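Workshop notebook, paper and board bench
December 17, 2018

Carried on with the paste trials for the Tapia order. We had 4 batches left over from October and I wanted to know which were still usable before mixing any more. Wheat starch batch had gone thin and smelt sour, so it went down the sink. The methyl cellulose was fine. The two mixed batches were lumpy but came back after being pushed through the sieve twice.

Brushed out test strips on the grey board and left them under the glass plate. The Voritia paper cockles badly if the paste goes on the paper first. Pasting the board and laying the paper down dry was better, though it gives very little time to shift it. Grain direction needs marking on the back of every sheet before cutting. I lost one sheet through not doing this.

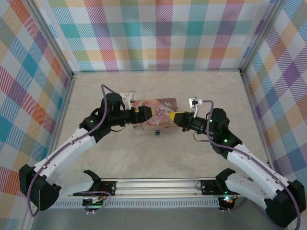
Covering papers and boxes

Tapia want lids that lift without dragging. The last sample was cut to the same allowance as the plain ones and the thicker paper took up all the slack. Have added a full board thickness to the lid on both sides and will see how it sits once it has dried overnight.

Corners: mitred ones look neater but the Flovura paper cracks white along the fold. Damping the fold with a nearly dry brush helped. Bone folder through a scrap of silicone paper, otherwise it leaves a shine on the printed side.

Stock check while the strips were drying. Trendusgate invoice says 1,000 sheets of lining paper, the shelf has 932. Some of that will be the sheets taken for the guillotine test, but I can't find a note of how many. Please write it on the card when you take any.
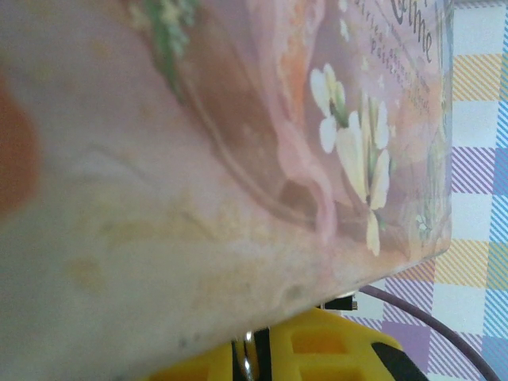
Printed box, foliage pattern.

Room was at 65 per cent humidity by the afternoon, too high for pressing. Left the boards under light weights and kept the press shut.

To do: recut lid no. 2, order brushes, ask Flovura whether the paper comes in long grain, wash the sieve properly.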